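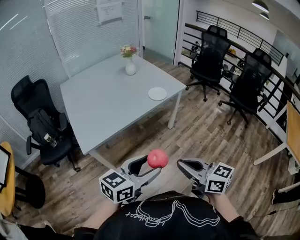 *A small meeting room with black mesh chairs on wheels, a light-grey table and a vase of flowers.*

# Why does an office chair have wheels?

Maybe you have visited a place where grown-ups work. If you have, I think you sat on one of the chairs there, and I think that you also turned round on it until somebody told you to stop. Chairs of this kind are more clever than they look. In this text we will learn how they are made.

## Four legs or a star?

A kitchen chair has normally four legs, one at each corner. This is good for eating soup, when you want to stay in one place.

An office chair is different. It has only one thick leg in the middle, called the **column**. At the bottom of the column there are arms which go out to all sides, like a star. This part is called the **star base**, and at the end of each arm there is a small wheel. The chairs near the railing in the photo have a base like this.

Most star bases have five arms. Why five? When you lean on a chair, your weight moves to one side. If there is no arm on that side, or only a short way from the middle to the edge, the chair can fall over. With five arms the gaps between the arms are smaller than with four, so there is nearly always some support close to where you lean.

## Wheels that can change their mind

The wheel of a bicycle at the back goes only forwards and backwards. The wheel of an office chair is called a **castor**, and it can do two things:

- it rolls on the floor
- it turns round under the chair, so it can point in any direction

Push the chair to the left, and all the castors swing round and follow. You can find castors also on shopping trolleys and on hospital beds.

There are hard castors and soft castors. Hard ones are usually for carpet. Soft ones are better for a smooth floor, for example a floor of wood planks, as they hold it better and make fewer scratches. Small stones and sand under a wheel can scratch wood too.

## A back full of holes

Look at the back of a mesh chair and you will find very many small holes. **Mesh** is a material made like a net, with threads that cross each other and leave space between.

Your body makes heat all the time. If you sit for a long time against a thick cushion, the heat stays between you and the cushion, and your back becomes warm and a bit sticky. Through mesh the air can pass. The threads are also a little stretchy, so the back of the chair takes some of the shape of *your* back.

## Up and down

Many office chairs have a handle under the seat. When you pull it, the seat goes up or down. Inside the column there is a **gas spring**, a closed tube with gas pressed tightly together in it. The gas wants to have more space, so it pushes. If you pull the handle and nobody sits on the chair, the seat rises. If you pull the handle while you are sitting, your weight wins and you go slowly down.

Aisling Quinlan repairs chairs at the Alipour workshop in Brumport. Last year the workshop repaired 334 of them. "Mostly it is the wheels," she told us. "I find hair in them, and string, and once the whole ear of a toy rabbit." She asks children not to open a gas spring, even when the chair is old and broken. The gas inside is under strong pressure and it can hurt you.

## And the table?

The table in our photo has thin metal legs. People put cups and papers on a table, and they lean on it when they write, so it should stay still. Metal is strong, and for this reason the legs can be thin and the table still stands well. Thin legs also leave more room for knees, and for chairs to roll close.

A chair is often used for more things than sitting. One of these has a backpack and a water bottle on its seat!

## Try it yourself

Ask a grown-up before you begin. You need an office chair and a free piece of floor.

1. Push the empty chair slowly forwards, then stop it. Look which way the castors point.
2. Now push it to the side. Watch the castors carefully in the first moment - they have to turn before they can roll well.
3. Put a heavy bag on the seat and push again. Is it harder to start? Is it harder to stop?

Do not stand on the chair, and do not roll near stairs.

## Words to remember

**Castor** - a small wheel that can turn in all directions.

**Column** - the thick leg in the middle of the chair.

**Gas spring** - the closed tube that lifts the seat.

**Mesh** - material like a net, which lets the air through.

**Star base** - the bottom part of the chair, with arms that go out to all sides.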